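3 min read
Filed under: Gear, Make Your Own, Backpacking

OK, thread time. I made a quilt! A real down-to-freezing (I hope) backpacking quilt, sewn by me, a person who had previously hemmed one pair of pants and got one leg shorter than the other.

Some background. My old mummy bag was fine for years, but I sleep on my side with a knee up, and every night I'd wake up wearing the hood over my face. A quilt has no hood, no zipper and no bottom half, because your pad does that job. I tried a friend's last April up at Zitville and slept like a log.

Then I looked at prices. Ouch. So I looked at patterns instead, found a very simple one on the Cabello forum (free, with a long comment thread full of people arguing about draft collars), and ordered a sheet of synthetic insulation and enough ripstop for two tries.

I needed two tries.

First try: I cut the shell to the exact finished size. No seam allowance. None! I noticed when I laid the insulation on top and it poked out on all sides like a sandwich with too much lettuce. That piece is now three stuff sacks and they're great stuff sacks.

Second try: much better. The trick for slippery ripstop, courtesy of Florencio Peñalver, who wrote the pattern, is to skip the pins and use those little plastic clips quilters use. Pins leave holes. Clips just hold on, and you pull each one off right before it gets to the needle. I love them so much I've started using them on chip bags.

You sew the shell, liner and insulation together inside out, leave a gap at the foot, then pull the whole thing through itself. I've read that step described as "satisfying." It's more like wrestling a large wet dog through a mail slot, and then suddenly there's a quilt in your lap and you yell so loud the neighbors knock.

Footbox! I went with a drawstring at the very end and 20 inches of snaps up the back. Fully open it's a blanket for hot nights, snapped up it's a cozy little foot cave. A sewn footbox would be warmer and lighter, but I like being able to stick a foot out.

Pad straps are the part I'd been ignoring. If the quilt isn't attached to the pad, you roll over and all the cold air in the county comes in. I sewed small loops down both edges and ran shock cord under my pad (a Visar, the long one, crinkly but warm). Before taking any of it outside I wanted to practice on something flat and big, rolling side to side and checking for gaps. A mattress with a sheet on it works well for this. The green one here is the sort of surface I mean, though you'd want to move the air conditioner remote off it before you start flopping around. Do it on your left side, your right side and your back, with a hand along the edge feeling for drafts. 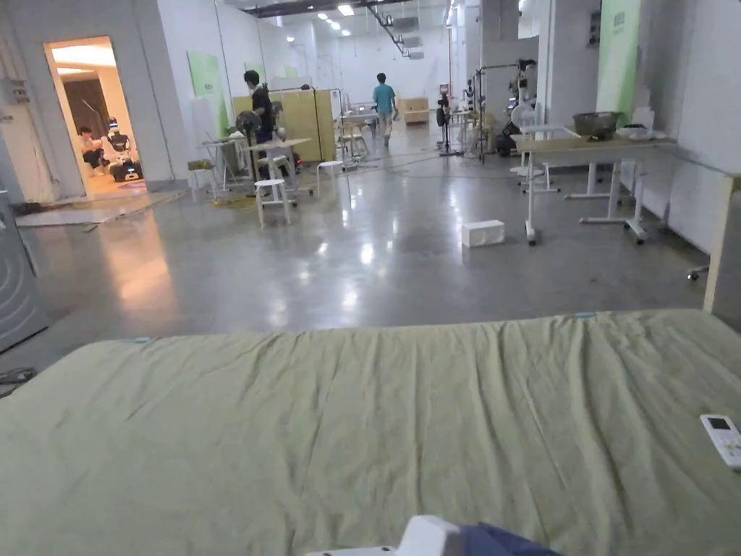

What I found: straps too loose at the hip, fine at the shoulder. I moved one loop down a few inches and that fixed it. Five minutes with a seam ripper, so much better than finding out at midnight.

First night out was at Cledness, the lower sites by the creek. Breezy, clear, frost on the picnic table in the morning. I wore wool socks and a hat and was toasty until just before dawn, when my neck got cold. So yes, forum people, you were right about the draft collar. I'm adding one.

If you've got a sewing machine that can do a straight line and you don't mind some crooked stitching nobody will see in the dark, please try this. Ask me anything about thread or snaps, I have opinions now. Next up is a matching hood, sized for a side sleeper!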